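# Equipment Planning Coordinator (robot systems), Hevance

Hevance is looking for one person to plan and follow the purchase of our next robot equipment. The position is full time, for 11 months at first, and it is based in our building in Wevcombe. We would like the person to start in September.

## Who we are

We are a small company that develops two-armed robots for kitchen tasks. Most of our development happens in simulation, and after this we repeat the tasks on real hardware. Until now the engineers bought what they needed when they needed it. This worked when we had one test station. Now we are preparing a second room, and the purchases are too large and too connected to continue in this way.

The project for the second room has the name Clududine. It includes 2 complete stations, each with two arms and two hands, the computers for simulation, the safety equipment, and the kitchen furniture. The room has a floor plan already. It does not have a budget that we trust.

## What you will do

- Collect the needs of the engineers and write them as one equipment list, with priorities.
- Ask for quotations and compare them, including delivery, installation, training and spare parts.
- Prepare the budget for Clududine and update it every month.
- Plan the order of purchases, so that the tables and the power supply are ready before the arms arrive.
- Estimate what each station costs to operate per year - repairs, licenses and electricity.
- Keep the stock of spare fingers, cables and tools in our inventory program, which is called Naidoo. At this moment it contains 887 items, and many of them have a wrong location.

You will also help us to decide what we should not buy. A task that is tested well in simulation needs fewer hours on hardware, and the plan should show this. For this reason you will look at simulated tasks together with the engineers before a request for new parts is approved.
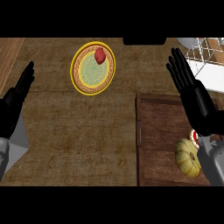

**Do I need to know how to program a robot?**

Programming is not part of this job. You should be able to read a technical data sheet and ask the engineers when a value is not clear to you.

## What we expect

You have worked at least two years in purchasing, laboratory management, production planning or something similar. You are comfortable with spreadsheets, and you can explain a number to a person who did not make it. You write clear English. It does not need to be perfect, ours is also not perfect.

It is useful, but not required, if you know:

- rules for import and customs of machines
- leasing compared with buying
- maintenance contracts for automation equipment
- basic safety requirements for robot cells

## What we offer

The salary depends on your experience and we tell it to you in the first call. There is also a training budget of 1000 dollars, which you can use for a course or a trade fair of your choice. Working hours are flexible between 7 am and 7 pm. You can work from home a part of the week, but when deliveries come we need you in the building. An extension of the contract is possible if the second room opens as planned.

## How to apply

Please send a CV and one page in which you describe a purchase you planned - what was bought, how you compared the offers, and what you would do in a different way today. You can remove the names of firms and the prices if they are confidential. A photo is not necessary, and we do not need copies of certificates at this stage.

Use the application form on the Hevance careers page and choose "Clududine planning" as the subject. We read applications when they come in and we answer every one. The first call takes half an hour. After it there is a visit in Wevcombe, where you meet the engineers and work with us on a short budget exercise. Travel costs for the visit are paid by us, please keep the tickets.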